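おもちゃと小物の「とりあえず箱」、みんな何使ってる?

1:ぷらりこ好き
子どものおもちゃと台所の小物がごちゃ混ぜになるので、思い切って金属の箱に全部放り込む方式に変えました。これが最高です!
布のバスケット→プラのカゴ→金属、と流れてきて、もう戻れません。底が平らで壁が斜めに開いているタイプだと、奥のものまで手が届くし、上から見て何が入っているか一発でわかるんですよね。
同じような人いますか?箱の話ならいくらでも読みたいです(笑)

2:himance_k
います!うちも板金の箱です。
傷だらけになりますけど、むしろそれが好き。底の真ん中から手前にかけて白っぽく擦れてくるの、よく使う場所がそのまま出ていて愛着がわきます。

3:ねむい三毛
水を差すようですが、金属はうるさくないですか?
積み木を一個落としただけで家中に響くので、うちは三日でやめました。夜9時以降は使用禁止になります。

4:ぷらりこ好き
>3
わかります、音は確かにすごい!
うちは普段フェルトを敷いています。ただ敷くと小さいパーツが布に引っかかるんですよ。砂も溜まるし。だから日中は外して、夕方から敷く運用に落ち着きました。面倒そうに見えて、慣れると一瞬です。

5:ステンレー
箱は二つ並べるのがおすすめです。手前が「今週使うもの」、奥が「しばらく様子見」。一か月触らなかったら奥へ移動。
同じ形の灰色の箱を前後にくっつけて置くだけで、見た目もすっきりしますよ。
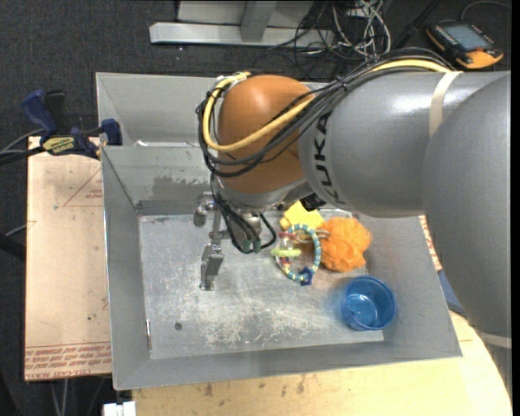

で、手前の箱は少なめにしておくのがコツです。底が見えるくらいの量だと、子どもも自分で選んで自分で戻せます。山盛りにした途端に全部ひっくり返されるので(経験者は語る)、うちは12個までと決めました。入れ替えの日は親子で大会議になりますが、これがまた楽しいんです!

6:himance_k
>5
二つ並べ、いいですね!奥の箱が見えにくくなって忘れませんか?

7:ステンレー
>6
忘れます(笑)
でも忘れられるくらいのものは、手放しても平気だったりするので。月末に奥の箱だけ引っ張り出して確認しています。

8:ねむい三毛
12個は少なすぎると思う。うちの子はミニカーだけで50台ありますよ。数を決めるより、種類で分けたほうが片付けやすくないですか。
おもちゃと生活用品を同じ箱に入れるのも、私はちょっと抵抗があります。

9:Radwa Kamel
私は混ぜる派です!
分類を細かくすると、片付けるたびに「これはどっち?」で手が止まってしまって。混ざっていても量が少なければすぐ見つかりますし、計量スプーンとぬいぐるみが隣同士になっているのを見るとなんだか和みます。
ミニカー50台は、さすがに専用の箱がいりますね……。

10:ぷらりこ好き
>9
計量スプーン、うちでは完全におもちゃ扱いです!
ところで皆さん、いくらくらいの箱を使ってますか?私のは中古で1000円でした。

11:Anong Chaiyaporn
2000円で二つ買いました。店の倉庫で使っていたお古だそうで、最初から擦り傷だらけ。
一つ注意したいのは継ぎ目のサビです。底と壁の境目に水が残ると茶色くなるので、拭いたあとは乾いた布でもう一度なぞっています。あと縁で手を切らないように、折り返しがあるかどうかは必ず触って確かめてください。

12:himance_k
>11
サビ、うちも出てます。細いブラシでこすってから薄く油を伸ばしたら、それ以上広がらなくなりました。
子どもが舐める年齢だと油は避けたほうがいいかも。

13:ねむい三毛
縁の話は大事ですね。それもあってうちはプラのままでいきます。軽いし、投げても壁がへこむだけで済むし。
ただ、二つ並べて奥を様子見にするのはプラでもできそうなので真似します。

14:ぷらりこ好き
>13
ぜひ!材質は違っても並べたら仲間です(笑)
うちも今から押し入れの箱をもう一つ出してきます。フェルトがもう一枚必要になりそう。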